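About Flendavel

Flendavel is a small company for construction planning and site coordination. We work for owners, architects and main contractors who need one person to hold the programme together from the first drawings until the keys are handed over. Our office is in Gustton and most of our projects are within two hours of driving from it.

The company was started by Myrto Raptis and Fares Fakhoury. They met on the extension of the Vieira clinic, where Myrto was planning engineer for the main contractor and Fares was responsible for the mechanical and electrical works. The job was late when they both arrived. They began to sit together every morning before the site opened and to write one common list of what must be finished that day and by whom. We still work with this list today, and our clients know it as the morning sheet.
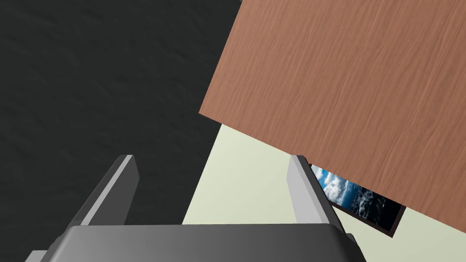
Gripper and wooden panel, computer rendering

Who we are

Myrto Raptis is a civil engineer and leads our planning work. She has 23 years of experience in schools, health buildings and public offices. She prepares the master programme for each project and checks it against the site every week. Before Flendavel she worked for a contractor and also for a client's representative, so she has read many contracts from both sides of the table. She also gives our course for young planners, which we hold every May.

Fares Fakhoury leads site coordination. His first trade was electrician and he studied building services in the evenings. He takes care of the meetings between trades, the access plans, the deliveries and the final inspections. Fares prefers to be on the site and it is better to telephone him than to write to him - he will answer your letter, but after the concrete is poured.

With them works a team of planners, site coordinators and one cost controller. Most of us came from contractors, and two of us from architects' offices. We speak English, Greek, Arabic and Portuguese in the office, and this helps very much on sites where the crews come from many countries.

What we do

We prepare construction programmes at tender stage and during the works. We review programmes made by others and tell the owner in plain words if the dates can be kept. We coordinate the trades on site, follow the defects until they are closed, and collect the documents for handover.

We do not sell materials and we do not take commission from suppliers. Our fee is agreed at the beginning and is written in the contract. 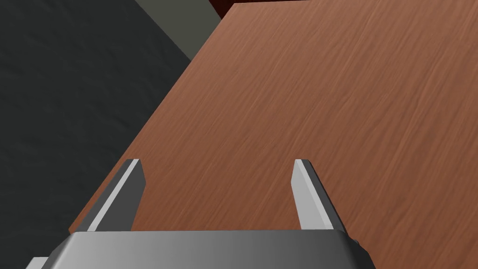

Our usual project has a duration of between one and three years. We also accept short assignments, for example when a building must stay open to the public during the renovation. The town library in Brovari Street was such a case. The reading room moved floor by floor in front of the builders, and it was closed to readers for 2 days in total. The programme for that job had 170 activities on one page, and the librarians had their own copy of it in larger letters.

How we work with you

At the first meeting we ask to see the drawings, the contract and the last programme, if there is one. After this meeting you receive from us a written opinion. It says what we think is possible, what we think is not possible, and which decisions are missing. You can use this opinion also if you decide to continue without us.

During the works you will have one contact person, and this person does not change in the middle of the project. Our reports are short. The first page shows the dates, the second page shows the open questions with the name of the person who must answer each one. Photographs and minutes come in the annex.

Working at Flendavel

We are 30 people now and we would like to grow slowly. We look for planners and coordinators who have spent time on a building site and who can write a clear sentence. If you are still studying, please ask us about a summer place. Students go with Fares to site for the first weeks and after that they sit with the planners.

Please send your letter and CV to the office in Gustton, to the attention of Myrto Raptis.

Page last updated: Aug 31, 2018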